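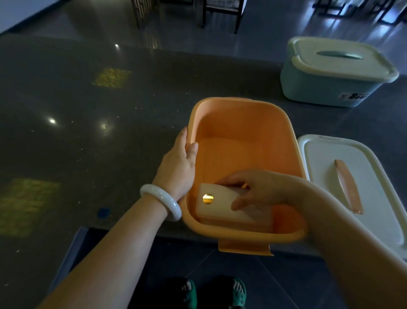 Orange basin with handle tab, on the worktop

Washing and storing technical outdoor layers

Fleece, softshell and waterproof shells fail early for two common reasons: residue left in the fabric, and compression during storage. The notes cover hand washing, drying, reproofing and putting away for the summer. They apply to polyester and nylon. Down and wool need separate treatment.

Before washing

Close all zips, including pit zips, and fasten the hook-and-loop tabs at the cuffs. Open hook tape abrades brushed fleece and raises pills that cannot be removed cleanly. Slacken the drawcords. Empty the pockets and turn them out, then brush off dried mud with a soft nailbrush. Mud that is still damp should be left alone until the next day.

Check the care label. If it has worn away, assume 30 degrees and no tumble drying.

Washing by hand

Use a liquid soap intended for technical fabric. Ordinary detergent leaves surfactants which attract water, and a shell washed in it will wet out at the shoulders even when the membrane is sound. Fabric softener is worse and should not be used on anything that wicks. Dissolve the soap fully before the garment goes in. Press the water through the fabric with flat hands and do not wring. Rinse until the water runs clear, then rinse once more - the last rinse matters most on shells.

A mid-weight fleece of 200 g/m2 can be rolled in a towel and pressed to remove most of the water. Laminated shells should simply be hung from the hem and left to drip.

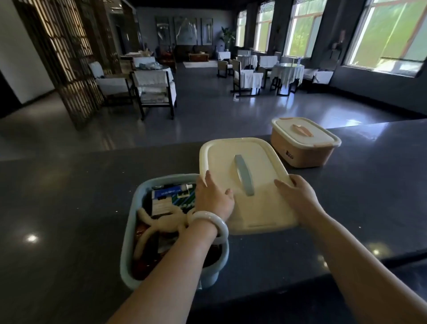 Small accessories are best kept apart from the jackets they belong to. Hats, liner gloves, neck tubes and spare cord locks disappear into sleeves and pockets, and a glove with a hook tab will mark a fleece packed against it. A plastic basket with a separate lid, such as the light blue one with the cream lid, is a convenient size for these; a handle across the lid helps when it has to come down from a high shelf. Everything must be fully dry before the lid goes on. Leave it off overnight if there is any doubt.

Reproofing

Reproof only when water no longer beads on a clean garment. Proofer applied over dirt bonds to the dirt. Spray-on products suit lined jackets, wash-in products suit single-layer overtrousers. Nest Hopkin, who runs the repair bench at Skilteck, recommends treating the shoulders, hood and forearms first and going over them a second time after 2 minutes, wiping off any white drips with a damp cloth. Many finishes need gentle heat to set, so follow the bottle. 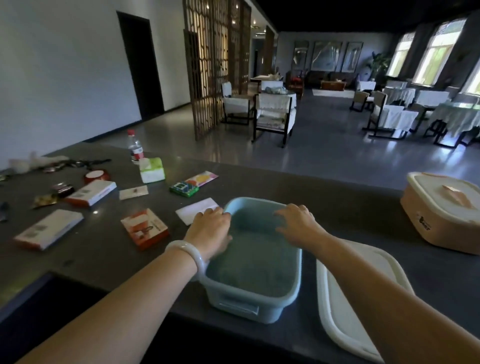 Reading time: 2 min | 366 views

Storage

Hang shells on broad hangers with the main zip closed. Fold fleeces loosely and stack no more than four deep. Stuff sacks are for carrying only. Brushed interiors kept compressed from spring to October lose loft, and it does not fully return with washing.

Keep garments away from boilers and out of direct sun. Elastic in cuffs and hems is usually the first part to perish, and warmth speeds this up. A cupboard on an inside wall is better than a loft.

Small repairs

Trim pills with a fabric comb, working in one direction. Patch pinholes in a shell from the inside with adhesive tape cut to a rounded shape - square corners lift. Stiff zips should be cleaned with a toothbrush and plain water before any lubricant is applied.

Last revised Mon 3 February by Meirion Mostyn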